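Wir verwenden Cookies, um diese Seite zu verbessern. Mehr erfahren | Einverstanden

Ein Korb für die Teeküche

Jun 13, 2022, von Meinrad Aebischer

Drucken | Per E-Mail senden

In unserer Teeküche lag bisher alles offen herum, Packungen, Besteck, Obst. Am Regal wollte ich nichts ändern, also habe ich von zu Hause einen Korb mitgebracht. Er ist rot, geflochten und hat Henkel aus Leder. Gekauft habe ich ihn im Oktober bei Buvska, für 30 Franken. Zu Hause stand er seither im Flur und war im Weg.

Eingeräumt wird am Tisch mit der marmorierten Platte, dort hat man Platz. Die Schachteln kommen zuerst hinein, große Packungen liegend, schmale hochkant. So sieht man von oben, was noch da ist.

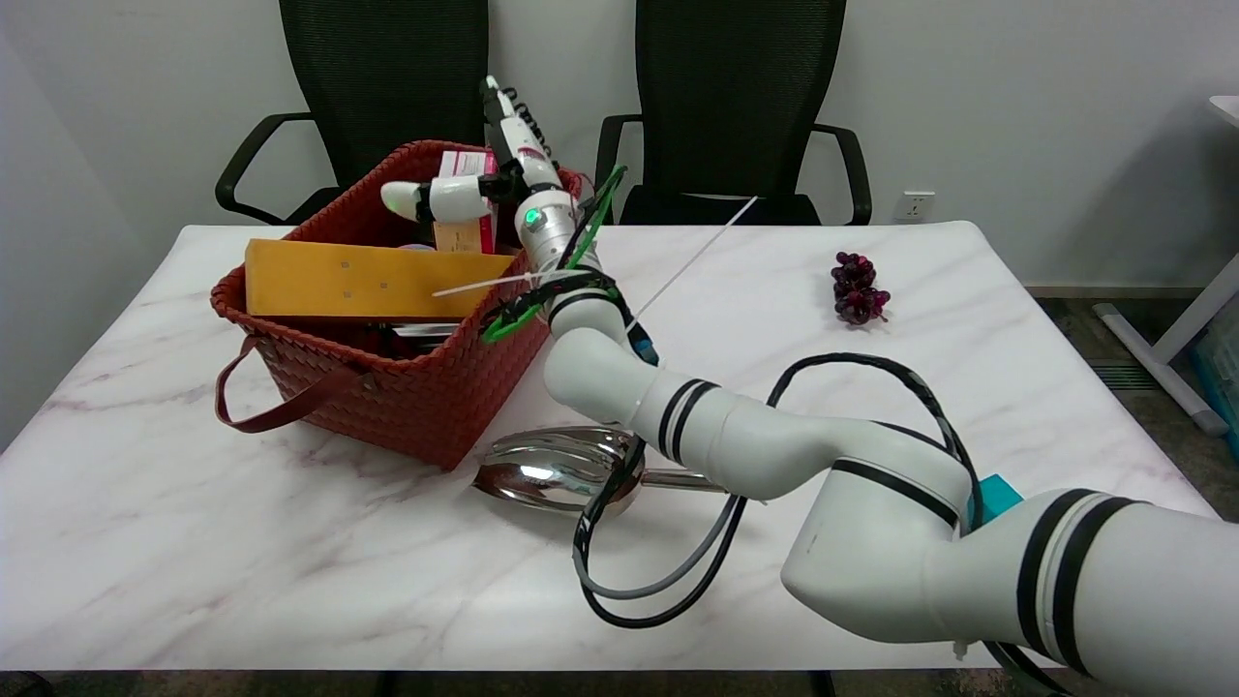
Wotel, Gruppe Haus und Küche

Den Schaumlöffel lege ich vor den Korb. Er ist aus Edelstahl und gehört in die Schublade. Auch die Trauben bleiben draußen, unter einer Schachtel werden sie nur zerdrückt. Für Obst suche ich noch eine flache Schale, bei Italgate gab es zuletzt nur welche mit Deckel.

Nach zwei Wochen will ich schauen, ob der Korb reicht. Wer etwas hineinlegt, schreibt bitte das Datum auf die Packung.

Drucken | Per E-Mail senden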